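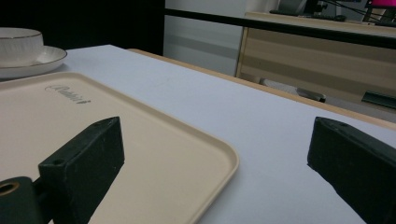

# Jellunico 핸드 그리퍼 동아리 세트

학교 동아리에서 로봇을 처음 만지는 학생들에게 무엇부터 쥐여 주면 좋을까, 저희 Protenley가 꽤 오래 붙들고 있던 고민입니다. Jellunico는 학생이 양손에 하나씩 들고 직접 물건을 집어 보는 그리퍼 세트예요. 코딩이 아직 서툰 신입 부원도 첫 모임부터 함께할 수 있고, 선배들은 그 동작을 기록해 자기 프로젝트에 쓸 수 있습니다.

Paiva 학생 로봇 대회의 '상차림' 종목을 준비하는 팀에서 특히 많이 찾아 주십니다. 쟁반과 그릇, 찻잔처럼 집에 있는 물건이면 충분하니 연습 재료를 따로 사지 않으셔도 되고요. 다만 아끼는 그릇은 손에 익은 다음에 꺼내 주세요!

## 구성과 가격

| 항목 | 내용 |
|---|---|
| 그리퍼 | 2개 (왼손용, 오른손용) |
| 개당 무게 | 669g |
| 교재 | Putumis 활동집 151쪽 |
| 동아리 대여 | 하루 1,000원 |

대여는 학교 이름으로만 받고 있으며, 보증금은 없습니다. 케이블은 본체에 연결된 채로 나가니 돌려주실 때도 빼지 말고 느슨하게 감아 주세요.

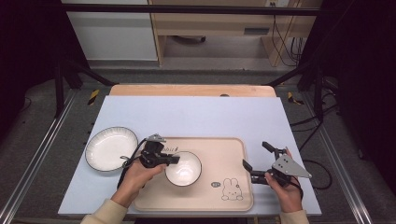 *읽는 시간 2분*

## 상차림 연습, 이렇게 시작해 보세요

쟁반 위에 작은 그릇 하나를 올리고 옆에 접시를 둔 다음, 양손에 그리퍼를 들고 천천히 다가가 봅니다. 처음에는 손목에 힘이 잔뜩 들어가기 마련인데, 팔꿈치를 몸에 살짝 붙이면 한결 편해져요. 그릇을 접시로 옮기는 동작이 익숙해지면 접시와 쟁반의 간격을 조금씩 벌려 보시고, 둘씩 짝을 지어 한 사람은 옆에서 케이블이 걸리지 않는지 봐 주시면 좋겠습니다.

활동집을 쓴 Lizeth Espinoza 선생님은 빠르기보다 같은 동작을 고르게 되풀이하는 연습을 권하십니다. 저희도 워크숍에서 그 순서를 그대로 따르고 있어요.

## 신청 안내

학교명과 동아리명, 부원 수, 원하시는 기간을 적어 아래 문의 양식으로 보내 주세요. 새 학년 모임이 몰리는 4월에는 대여가 일찍 마감되곤 하니, 그때 쓰실 동아리는 조금 서둘러 연락 주시기 바랍니다.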